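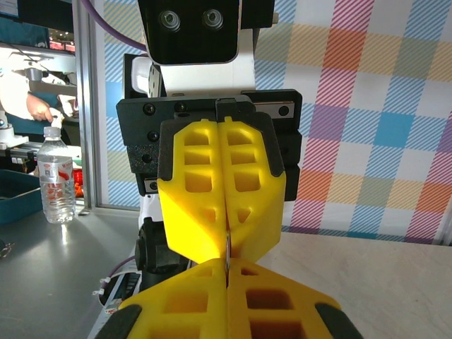

Hurska to Sell Thin Metal Parts in Small Packs

GISINECK - Hurska will begin selling its flat washers, shims and spacer discs in small packs this April. Until now the parts have been sold only in boxes of 500.

The new line, called Dinu, covers 288 sizes. Each pack holds one size, with the thickness printed on the front and back. Repair shops had asked for smaller amounts, as many jobs call for only 2 or 3 pieces.

Boxes of 500 will stay on sale at the same price. Dinu packs can be ordered from Hurska or through its distributor, Cesturance. Orders placed by noon ship the same day, except on Sunday.

A full size list is available on request from the Hurska sales office.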